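Häufige Fragen zur Arbeitsanweisung „Handgeführte Greifer“

Für wen gilt die Anweisung?
Für alle, die an den Standorten Plandley und Esen mit handgeführten Greifern aufzeichnen, auch für Fremdpersonal. Verantwortlich für den Inhalt ist Erasto Mugo.

Welche Prüfung ist vor Beginn vorgeschrieben?
Sichtprüfung der Fingerbeläge und der Schraubverbindungen, danach 3 Leerhübe. Beschädigte Beläge werden paarweise getauscht. Der Tausch ist im Geräteblatt (Formblatt 163) einzutragen.

Wie ist mit Kabeln als Greifobjekt umzugehen?
Es werden ausschließlich spannungsfreie Leitungen verwendet. Gegriffen wird mit den Spitzen der Beläge, die Leitung liegt dabei auf einer hellen, ebenen Fläche ohne scharfe Kanten. Zug quer zur Greifrichtung ist zu vermeiden.

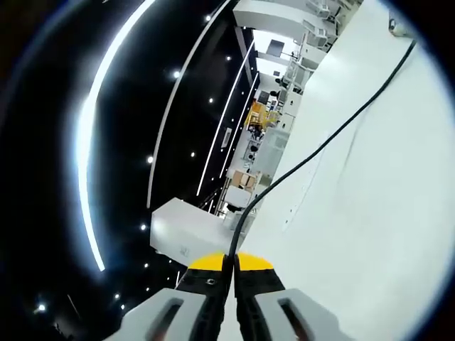
Schwarzes Kabel zwischen den Greiferbelägen, Verlauf über die weiße Fläche.

Wann sind Beläge auszusondern?
Bei Rissen, bei sichtbarem Versatz der Spitzen oder nach 2000 Greifzyklen. Maßgeblich ist das zuerst eintretende Kriterium. Eine Nacharbeit mit Schleifmittel ist nicht zulässig.

Darf die Beleuchtung während einer Serie geändert werden?
Nein. Muss sie geändert werden, ist die Serie zu beenden und unter neuer Nummer zu beginnen. Das gilt auch für einzelne Lichtbänder oder Deckenstrahler.

Muss das Kabel in jedem Durchgang gleich liegen?
Nein. Vorgegeben sind nur der Griffbereich und die Freihaltung der Auflage. Die Lage des freien Endes darf variieren und wird nicht protokolliert. Knicke sind vor dem nächsten Durchgang zu beseitigen.
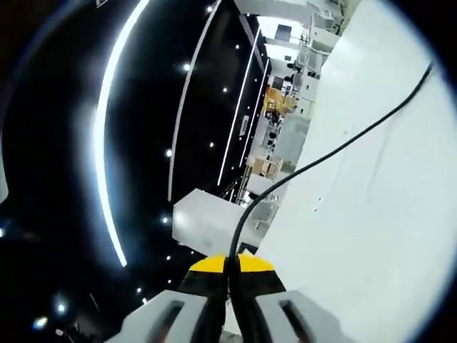 Aus Esen kam dazu der Einwand, die Freigabe der Lage erschwere den Vergleich zwischen zwei Bedienern, zumindest die Seite des freien Endes solle festgelegt werden. Der Punkt ist für Ausgabe 3 vorgemerkt. Bis dahin bleibt die Regelung unverändert.

Gilt die Anweisung auch für Greifer am Roboterarm?
Nein. Für den geführten Betrieb am Arm gilt die Betriebsanweisung Flarnano einschließlich der dortigen Vorgaben zum Schutzbereich.

Wo werden Abweichungen gemeldet?
Im Ablagebereich MacLeod, Ordner „Abweichungen“, mit Seriennummer und Gerätenummer.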